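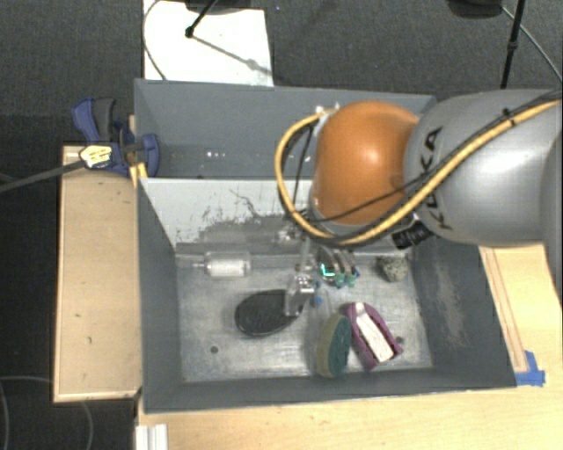
Notebook, cosmetics bench - 6/1/18

Lip base, batch 9 (the matte red for Dellel)

Continued from the page with the coffee stain. Batch 8 was too dry on the lips after lunch, so today I changed only the wax part and left the pigment alone. Sum-yee Ho asked me to write the steps more fully this time, because she could not repeat batch 7 from my notes. She is right, they were short.

Melted the candelilla and the castor oil together at 80 C. Last time I went higher and I think the smell of the oil suffered. Stirred slowly by hand until it was clear, then added the red paste in three portions. The paste is from the new Plakum jar. The old jar was a little more orange, so please do not compare this color with the swatches from before the change of jar.

Poured at 72 C into the bullet mold. Left it 20 minutes on the bench and then in the fridge. Two bullets broke at the neck when I took them out. I believe I pulled too early, but Chia-hao thinks the mold needs more silicone spray on that side. We will try both, on different days, otherwise we learn nothing.

Wear test

Shu-fen Fung and Merle Paewai wore it from morning, one coat, no liner. Merle also put it over her usual balm on the lower lip, which I did not ask for, but it was useful to see. With balm it slides and collects in the corners. Without balm it stays well until food. After soup Shu-fen had lost the center and kept a ring at the outside, the same as batch 8, only softer. She says it feels like "less chalk." I wore it too and agree.

Color on the inner arm, by daylight near the window: a clean red, slightly blue. Under the warm lamp in the makeup room it goes brown on me and not on Merle. I have no explanation yet.

Eyeliner pot

Opened the Au gel liner sample again. It has a skin on top. Scraped it off and the rest is still good, a very sharp wing on Chia-hao's hand. The lid does not close straight, so I put tape. Do not throw it away.

For next week

- Same base with 3 percent more castor oil, nothing else changed.
- Ask Sándor Kovács if the Clelberg order can be moved to September. They want 3,000 bullets and I do not want to promise this formula before the neck problem is solved.
- Clean the small spatulas with alcohol and not with water. There was water in one pot on Wednesday and I had to discard it.
- Find out who has the good scale. The one on my bench jumps in the second decimal.

Batch 9 leftovers are in the fridge door, wrapped in foil, with my initials.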